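A visit to the Cakcombe workshop

We went over in October, on the early train, and were at the door just after nine. Cakcombe has the upper floor of an old printing works, reached by a goods lift that takes four people at a time. Laiba Arain met us at the top, signed us in and gave us a short talk about the rules. Coats go on the hooks, phones stay in pockets unless you ask first, and no leaning on the tables.

The firm gathers examples for other people's learning systems. A customer sends a list of tasks, and the people here drive the robot arms through them by hand, over and over, until there are enough recordings to train on. Their main customer at present is Kukimex, who want two arms to be able to share small jobs such as passing a part across or holding one thing steady.

Torben Janssen runs the floor. He told us a new operator needs 15 days before their recordings are kept. Before that they tend to move too fast, or stop and think halfway through, and the system learns the stopping along with everything else. I asked if the pauses could be cut out afterwards. He said they had tried that and the movements came out jerky.

A good morning is 76 recordings from one table. Each is marked by the operator as kept, doubtful or thrown away, and a second person goes through the doubtful ones after lunch. Edith Ccori was doing this when we came by. She had a sheet of squared paper next to her keyboard and wrote the reason for each one she rejected, mostly "dropped" or "wrong hand first".

We spent over an hour at the tables. The arms stand close together and their reach overlaps, so the operator has to plan which one gets out of the way. Things are left lying about on the wood on purpose, from toy bricks to a rotary tool, so that the system does not come to expect a bare surface.
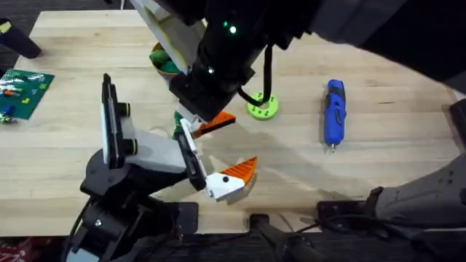
Passing between the grippers is the part that takes longest to learn. One has to be closed before the other lets go, and Torben said most new people open too soon. The layout is changed after every 5 recordings, and the operators call this a shuffle.

Lunch was soup and rolls in the kitchen at the back. We left at 2, and Laiba has said we can send two of our own people in the spring to try a full shift.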